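Workshop notebook, bench 2
February, started 8:30

Continued with the walnut stain tests for the Solside order. The customer wants the interior doors of the whole floor in one tone, but the wood came from two deliveries and they do not take the color in the same way. The first delivery is tight and pale. The second one drinks the stain like bread.

Test 331: one coat of Tritex, wiped after five minutes. Good on the first wood, too dark on the second. Test 332: the same, but the second wood was sealed first with thin shellac. Much closer. I put both pieces at the window and they looked the same to me until the sun came, then the sealed one was a little more red.

I sanded the next pieces only to 180, because at 240 the color stays weak on the end grain. Cengiz says we should stop at 150 for everything. I am not sure, I could still feel the scratches with my nail. We will try one piece his way and compare after the oil.

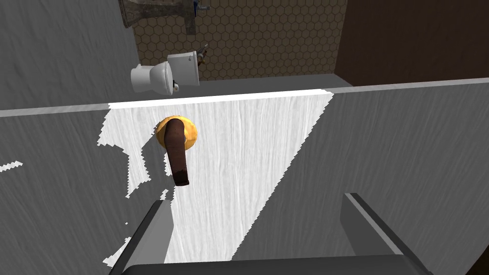

Zübeyde Saraç
Finishing and surface work

Also looked again at the fittings question. Brass next to a dark brown lever is a combination I like on a grey door, and I would like to see it on the walnut before we decide. With a red stain the yellow of the brass can become too loud. Kuusk has sent only the price list, no samples yet. Asked them again at 11.

Mixed 300 ml of the new batch: 16 ml of the black concentrate, the rest brown and thinner. Wrote the recipe on the lid this time. The old jar on the shelf has no label and the color is not what I remember, so I put it with the waste.

Afternoon: the rack is full, so the pieces for the oil test are lying on the blocks near the compressor. Please do not use the compressor before they are dry, the dust goes everywhere - I had to sand two pieces again last time.

Temperature in the room was 16 degrees in the morning. The Tritex can says nothing about cold, but the coat was still sticky after lunch. Moved the heater closer and left it on low.

Still to do: oil on 332, the 150 grit piece for Cengiz, end grain with two coats of shellac. Need 30 more sanding discs.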